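Questions about the gripper work at Sheehan

Staff have been asking these since January, mostly in the kitchen and mostly after management has left it. I have collected the ones that came up more than once. The answers are mine and have not been approved by Jenance, Gemum or anybody's press office.

What is the Pluresov project?

It is the name Jenance gave to its plan for automating packing and sorting at the Sheehan site. People on the packing side handle ordinary goods using hand-held grippers, and the recordings go to Gemum, which wants to train robot arms on them. So far there are 1764 recordings. There is no robot arm on our floor and I have not been given a date for one.

Is it still packing, then?

Partly. You pick things up, put them in boxes, take them out again and start over. The objects are the sort of thing you would find in any cupboard: cloths, jars, bottles, cardboard boxes. Some people like the change from the line. Others say it is duller than the line, which takes some doing.
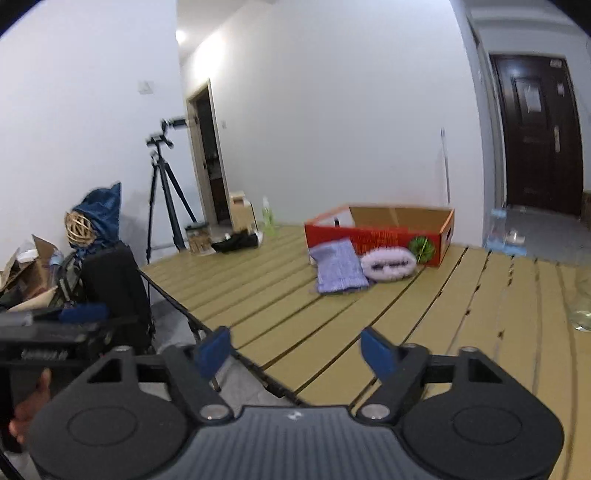 Ruairí Ó Conaill

What is it like to use the grippers all day?

Slower than using your hands. You have two black jaws with a blue pad on the end of each, and everything you know about picking up a knitted cloth has to go through those. Jars are easier than I expected. Soft things are a nuisance. My wrists ache by three in the afternoon, and I have said so in writing.

Will this replace packing jobs?

The official answer is that it will "free people for higher-value tasks". I asked for a list of those tasks and was told it was being worked on. Until I see one, I would treat the phrase as decoration. The slides we were shown claimed a 91 per cent success rate, but did not say at what, or who tidied up after the other nine.

Do I have to take part?

No, and get that confirmed by your supervisor in an email. Shifts on the gripper tables are voluntary under the current arrangement. What worries me is how long that lasts if line hours are cut and the table hours are the ones left over.

Is it paid more?

It is paid at the normal packing rate. We asked for an extra allowance on the grounds that we are teaching a system as well as doing a job, and the company said training was already part of our duties. I think that clause was written with new starters in mind — a machine doesn't become a colleague because it suits the wage bill.

Can the recordings be used to check on me?

Management says no. The notice we were given runs to 394 words and spends most of them on data storage. It doesn't mention discipline or individual speed at all, so I have asked for one plain sentence ruling both out. I am still waiting.

Are you against automation?

I am against being told it is good for me by people who won't put anything on paper. If an arm wants the heavy lifting on nights, it can have it. I'd like to know what happens to the people who do nights.

Where do I send a question?

Put it in the box by the rota or find me at break. Please say if you want your name left off.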